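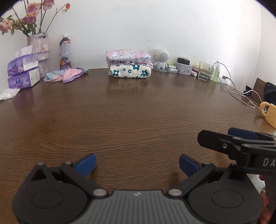 Call for participants: household handling study, second phase

The Rirance project at the Pludthorpe Institute for Applied Automation invites applications from adults who wish to take part in a paid study of how people pick up, move and put down ordinary things at home. The second phase opens in November and will be carried out at the Institute and in participants' own homes.

Background

Rirance compares two ways of teaching a robot arm to tidy a table. In the first, an operator steers the arm from a distance. In the second, a person does the task directly with a pair of hand-held grippers, one in each hand, and the arm later learns from the recorded movements. The blue finger pads on the hand-held tool close on an object much as the arm's own fingers would, so that what a person does with a cloth or a bottle can be passed on to the machine with little change.

In the first phase, participants recorded 1,593 tidying tasks with the hand-held grippers. A control program named Tuto, trained on these recordings alone, placed rigid objects such as mugs and tumblers as reliably as the same program trained by remote steering. It did less well with soft items. Folded cloths were often gripped through one layer only, and packs of tissues were squeezed out of shape. A second program, Sin, which takes account of how far the fingers have closed, reduced these faults but did not remove them.

The second phase will look at soft and mixed objects in more detail. We are also interested in crowded tables, where cables, bottles and flower vases stand close together and the hand must choose a path between them. Recordings made in real homes are needed for this part of the work – the first phase relied too heavily on tables laid out by our own staff.

What taking part involves

Participants will attend 2 sessions of 2 hours each. The first takes place at the Institute and includes training in the use of the grippers. The second takes place at the participant's home, at a table of their choice, using objects they already own. A member of the research team will be present throughout.

Tasks include folding and stacking cloths, standing bottles upright, coiling a charging cable and moving cups from one side of a table to the other. The work is done seated or standing, as preferred, and breaks may be taken at any time.

Who may apply

We are seeking 200 participants. Applicants must be aged 18 or over, live within travelling distance of Pludthorpe and be able to hold a light tool in each hand for several minutes at a time. No knowledge of robots is required. Left-handed applicants are particularly welcome, as they were under-represented in the first phase. Persons who took part in the first phase are not eligible.

Payment and data

A fixed payment is made after each session, and travel costs to the Institute are refunded on production of a receipt. Recordings are stored under a number and not under the participant's name. Participants may withdraw at any point and may ask for their recordings to be deleted – payment for sessions already attended will not be affected.

How to apply

Application forms are available from the Institute's reception or may be requested by post. Please mark all correspondence "Rirance, second phase" and state whether you have a table at home that can be left clear of food during the session. Applicants will be informed of the outcome in writing.

Notice issued June 23, 2018.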